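Delia Preda on a slower season in Iltard

Delia Preda has run walking holidays on the island of Iltard for nine years, and she has just finished the busiest August she can remember. We met her on 28/08/2024 in the café beside the ferry ramp, between one group leaving and the next arriving.

Iltard has 1,556 permanent residents. On the second Saturday of the month the ferry company carried 2,565 passengers across. "Most of them were gone by six," Preda says. "They come over, walk to the lighthouse, buy an ice cream and go back. I don't blame them. But you can't run a village on ice cream."

Her own groups stay for five nights and never number more than 12. They sleep at the Goicoechea, a guesthouse above the harbour at Romden, and walk a different stretch of coast each day. She used to bring people over in July and August only. This year she started in April, and more than half of her bookings were for spring.

"April is cold in the mornings," she says. "I tell people that on the phone. Bring gloves, bring a proper coat. Then they get here and have the whole north path to themselves and they stop asking about the weather."
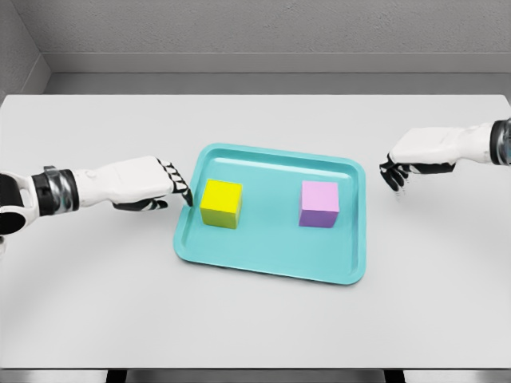
Two cubes in a teal tray, with a robotic arm on either side. Computer-rendered image.

The north path is the one she talks about most. It leaves Romden behind the church, climbs to the old signal station and drops down to the beach at Burosano, where there is a tap, a bench and not much else. It takes four hours at her pace. Parts of it were closed for two winters after a landslip, and the new section goes further inland than she would like.

"You lose the view for a good half hour. I asked if they could cut some of the gorse back and was told it would be looked at. That was last December."

Visitors often ask her whether they should hire a car. She says no. The bus goes to Burosano and back four times a day in summer and twice in winter, and the driver will stop anywhere if you put your arm out. A return costs less than parking at the lighthouse.

She is less sure about the plan to add a late ferry. The hotels on the mainland want it, and so do the two restaurants on the quay. Preda thinks it would mean more people eating dinner on the island but fewer staying the night.

"The Goicoechea has 70 beds and they need filling in May and October. A late boat in August does nothing for that."

Next year she plans to add a week in early March for birdwatchers, led by a guide from the mainland. Six people have already put their names down. She has also been asked to run day walks for cruise passengers and has turned it down twice.

"They would have three hours. It takes me that long to get everyone's boots on."

The next group was due on the 2.15 boat. She paid for the coffees and went down to the ramp to wait for them.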